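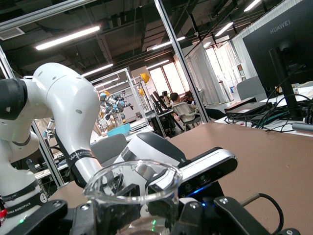
I get asked about damp more than anything else, so I'm putting my tips for keeping a small telescope happy in one place. Mine is a 225 mm reflector, and it lives in the cupboard under the stairs next to the hoover.

**Bringing it in.** Cap both ends outside, before you come through the door. Once it's indoors, leave the caps on until the tube feels the same as the room, then take them off and let everything air overnight. I used to do it the other way round and the mirror fogged up every single time!

**Dust.** Leave it alone for as long as you can bear to. A bit of dust on the mirror does nothing you'd ever notice on Jupiter or the Orion Nebula, and scratches are forever. I've washed mine once in six years – lukewarm water, a drop of plain washing-up liquid, cotton wool dragged across under its own weight, then a rinse with distilled water. Take your rings off first.

**Eyepieces.** Puffer brush, then a soft lens brush, and only then a cloth. Raghda Mahasneh keeps hers in an old sewing box lined with foam (I've since pinched the idea). Cut the holes with a bread knife, it's far neater than scissors.

**Red torch.** Two coats of cheap red nail varnish over the front of an ordinary torch. Do a third if it still looks pink in a dark room.

**Dew shield.** A camping mat rolled round the end of the tube and held with Velcro. Let it stick out about one and a half times the width of the tube. Liam Treloar swears by black felt on the inside too, and on a soggy December night I think he's right.

**Squeaky tripod.** Candle wax on the leg joints. Don't use cooking oil – I did, and I was still picking grit out of it at Easter.

Next job is the focuser, which has gone stiff again. If you've got one apart and back together without losing a grub screw in the carpet, do tell me how.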